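Search gallery posts Go

June
Posted by the Predmont kitchen bench blog

Shopping for an arm before we own one

So we have money for one robot arm. One! And before anybody signs anything with anyone, I've been running the kitchen jobs in simulation to figure out what we need to buy and what we can live without for a year. I promised I'd put up a gallery page so the folks who approve the spending can follow along without sitting through another meeting (you're welcome).

The short version of the budget: two quotes are on my desk, one from Kondex and one from Huamán. Kondex sells the arm and the hand as a bundle. Huamán sells the arm alone and lets you bolt on whatever you like, and I like that a lot, except then the hand turns into its own line and the mounting plate turns into another one.
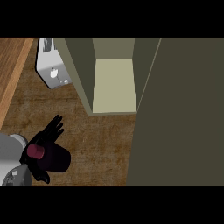

My big question is still fingers. A plain two-jaw gripper is cheaper, easier to fix, and there are spares everywhere. A hand with real fingers can wrap around a cup and carry it sideways if it has to, and cups are a huge part of our list. I've gone back and forth on this all month. Right now I'm leaning toward the hand, with a plain gripper as a spare if the numbers let me.

Then there's reach. I keep moving the open cabinet a little farther out in the sim and trying the cup job again, and I've now logged 234 runs across the different layouts. That's cheap to do on a computer and very much not cheap once the base is bolted to a counter! If you're planning your own bench, please do this part first.

Stuff I forgot in my first budget: cables, a proper stop button, shipping, and cups. We'll want nearly 100 of them, all shapes, and I'm raiding thrift stores.

Next up is the Pistirmont room, where I still have to measure the doorway and find out how many outlets we get. More when the second quote comes back with the hand priced separately.

Recent posts
Do we need a second arm yet?
What the Pistirmont room has for power
Used grippers: what I'd check
Cabinet layouts, round one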